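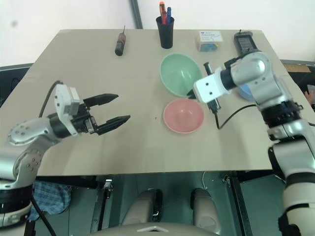
The Planner That Learned to Wait Its Turn

I've been hanging around robot people long enough to know that the arms get all the attention and the software gets all the blame. So when Reiko Arai invited me to spend an afternoon with Yagi, the two-arm planner her small team at Zimavwood has been writing since March, I said yes before she finished the sentence.

The table looks like the end of somebody's lunch break. Plastic bowls, a pen cup, a screwdriver, a marker. But put two arms over it and every one of those things becomes a small argument. Who gets to move first? Who has to go around?

The old version settled that by planning each arm alone and then checking for trouble. Arai pulled up the logs for me (she reads logs the way my dad reads box scores) and out of 117 runs, 22 had ended with both arms frozen, each politely waiting for the other. "It's two people in a doorway," she said. "Forever."

Yagi plans both arms together, but only 3 seconds ahead. I figured longer would be better! Arai shook her head. Go much past that and the planner starts making promises based on bowls it may have put in slightly the wrong spot, and then it has to throw the whole thing out and start over.

Which brings us to the part I found more fun than I expected – the seeing. A perception package called Estia takes the wrist views and keeps a running guess of where everything is, plus how sure it is about each guess. Glossy plastic gives it fits. A bright highlight inside a bowl can look a lot like an edge, so Estia marks that patch as doubtful and Yagi picks a path that gives it extra room.
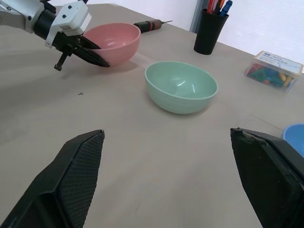 Green bowl, pink bowl and both grippers, from the right wrist.

I asked to see the code that decides which arm yields, expecting pages of it. It's about 40 lines, most of them comments, and one of the comments just says "sorry." The real work is in Britach, the replay tool, where you can drag a slider back through any run and see every path the planner turned down. I lost most of an hour in there. Arai had to come get me for coffee.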